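Lai Civic Alliance chooses Ya-wen Tsai to lead its list for the local council election

The Lai Civic Alliance has chosen Ya-wen Tsai as the first name on its list for the council election in Filtstead. The decision was made at the general meeting of the members, which took place in the hall on Steltov Street and finished a little before 9 p.m.

Ms. Tsai received the support of a clear majority of the members present. The second candidate, Tien-fu Yuen, congratulated her from the stage and accepted the second place on the list. The Alliance will present 12 candidates in all, and 5 of them have never stood in an election before.

In her speech, Ms. Tsai said that the campaign will be built on matters which residents meet every day: the buses, the rents, and the way in which the town council informs people about its decisions.

"We have listened during the whole winter, and now we must answer," Ms. Tsai stated. "People in Filtstead do not ask us for big words. They ask why the last bus leaves before the evening shift is finished, and why they hear about a new building only when the fence is already standing."

The meeting also approved the election program. Its main points are the following.

Public transport. The Alliance will ask the council to extend the evening service on the line between the center and the Darkico district until midnight. At present, residents of Darkico who work late must walk or pay for a taxi. The program proposes that the cost be covered from the parking income of the town, without raising the price of the ticket.

Housing. The Alliance wants the council to publish each year a full list of the apartments which belong to the town, with the information whether they are rented, under repair or empty. It also proposes that empty apartments be offered first to families who have already been on the waiting list for two years or longer.

Open council. All sessions of the council should be transmitted on the internet and kept in a public archive. The agenda should be published at least 20 days before the session, so that residents have time to read the documents and to send their remarks. Today the agenda often appears only in the same week.

Small business. The program contains a proposal to lower the fee for market stalls during the first year of activity. The Alliance considers that the present fee stops many young people from trying their own trade.

Before the final vote, the members discussed the program for almost three hours. The longest discussion was on transport. Several speakers asked that the evening service be extended also to the villages north of the town, but this proposal did not receive enough votes. The meeting decided that it will be studied again after the election, together with the question of school buses.
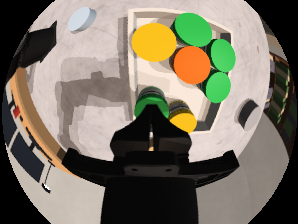 Oratile Kruger told the meeting that the program is good but still too careful, and that a midnight bus for one district will be seen as a favor if the other districts receive nothing. "I will vote for it," Kruger added, "but I want it written that we come back to this matter in the first year."

The remark was entered in the minutes at the request of Ms. Tsai, who said that she agrees with the second half of it.

Mr. Yuen presented the part on the open council. He reminded the members that 900 residents of Filtstead had signed the petition for the transmission of the sessions, and that the petition has been waiting for an answer since spring. According to him, the technical equipment is already in the council room and is used for weddings and for school ceremonies.

"It is a question of will," said Mr. Yuen. "The camera is there. Somebody must decide to switch it on when the budget is on the table."

The members also elected Ka-ming Tam as head of the campaign. Mr. Tam announced that the Alliance will not hang posters on trees or on street lamps, and that all expenses of the campaign will be published on its website at the end of each month. Donations from companies which have contracts with the town will not be accepted.

Chia-jung Tsang, who has represented the Alliance in the council during the present term, will not be a candidate again. The members thanked her with long applause. In her short farewell she asked the new candidates to read all annexes of the budget, "also the ones printed in small letters," and to answer every letter from a resident, even when the answer is no.

The full list of candidates will be submitted to the election office in June, after the signatures of support have been checked. Until then, the Alliance will hold open evenings in every district of Filtstead. The first one will take place in Darkico, in the reading room of the library, at 6:30 p.m. All residents are invited, and it is not necessary to be a member or to register in advance.

The complete text of the program can be received in printed form at the office of the Alliance on Steltov Street, or by mail on request. A version in large print is in preparation.

Contact for the media:
Ka-ming Tam, head of campaign
Lai Civic Alliance, Steltov Street, Filtstead
The office is open to journalists from 10 a.m. to 4 p.m.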